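Dos brazos para recoger la mesa: consejos de taller
26 de enero de 2018

En el taller compartido llevamos desde junio montando un par de brazos pequeños para recoger platos, tazas y cubiertos. El montaje lo empezó Hendrik Vermeulen y ahora lo seguimos Mirjam Aerts y yo. Apunto lo que nos ha ido sirviendo, por si alguien está con algo parecido en casa.

Forrar los dedos

Los dedos metálicos de la pinza resbalan en cuanto tocan loza esmaltada. Conviene forrarlos de negro mate si se puede, porque los reflejos confunden a la cámara de la muñeca. El forro se arruga con el uso y hay que revisarlo antes de cada sesión. Si se levanta por la punta, se quita entero y se pone otro. Los parches duran poco.

Para las primeras pruebas bastan una taza y un cuenco, con espacio de sobra delante para abrir la pinza del todo.

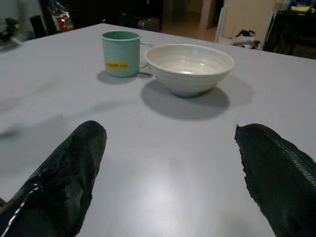 Taza verde menta y cuenco blanco, con la pinza abierta.

Con las tazas, el asa manda. Si queda pegada a otra pieza, el dedo no entra y empuja las dos. Se gira la taza antes de empezar o se programa el agarre por el borde. Nosotros hacemos lo segundo.

La mesa y los cables

La mesa tiene que estar firme. La nuestra cojeaba un poco y perdimos una tarde ajustando posiciones que cambiaban solas. Una cuña de goma en la pata lo arregló.

Los cables van por fuera del brazo, con holgura en la muñeca. Para calcularla, se lleva el brazo a su posición más estirada, se mide y se añaden 44 mm. Las bridas se dejan algo flojas en las articulaciones y apretadas en los tramos rectos.

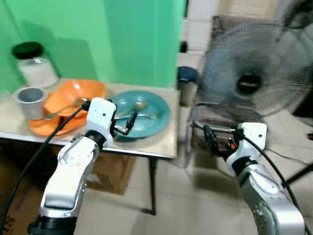
Los motores se calientan si el brazo se queda mucho rato extendido en el aire. Cada 200 ciclos paramos, tocamos las carcasas y repasamos los tornillos de la muñeca, que son los que antes se aflojan. Una gota de fijador de roscas de fuerza media ayuda. La fuerte no, que luego no hay quien desmonte.

Los cubiertos

Son lo más difícil de todo el montaje. Una cuchara plana sobre un plato deja muy poco sitio para meter los dedos, y si hay un tenedor cruzado debajo se vienen los dos. Sem Groen propuso cogerlos por el cuello, donde el mango se estrecha, y con eso mejoró bastante. 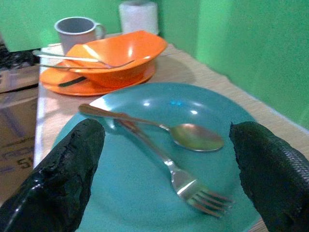

El orden también cuenta. Primero los cubiertos que estén sueltos encima, después los cuencos y al final los platos. Un plato llano se coge por el borde, con un dedo arriba y otro abajo, y para eso hace falta que el borde esté un poco levantado. Con vajilla de plástico se puede ensayar sin miedo. Para la de cerámica hay que bajar la velocidad de cierre.

La luz

Una lámpara justo encima deja manchas blancas en platos y cucharas, y el programa las toma por objetos. Mejor apartarla hacia un lado o ponerle delante papel vegetal. También se puede bajar la exposición de la cámara a mano y dejarla fija. En automático cambia cada vez que el brazo se acerca a algo claro.

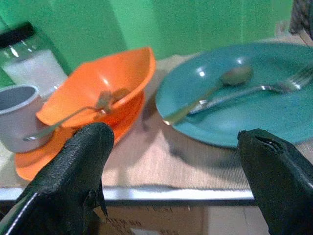
Los platos de colores vivos se separan bien del fondo. Con loza blanca sobre mesa clara tuvimos que repetir la calibración varias veces, y Anouk Michiels acabó haciendo una plantilla de cartón para colocar siempre las piezas en el mismo sitio. Se marca el contorno con rotulador y listo.

Registro

En el cuaderno del taller van ya 1.842 intentos, casi 950 de ellos con cubiertos. Apuntamos la pieza, el tipo de agarre y si se cayó. El forro nuevo se anota con la fecha en el margen, en lápiz rojo. El cuaderno está en el cajón de las brocas.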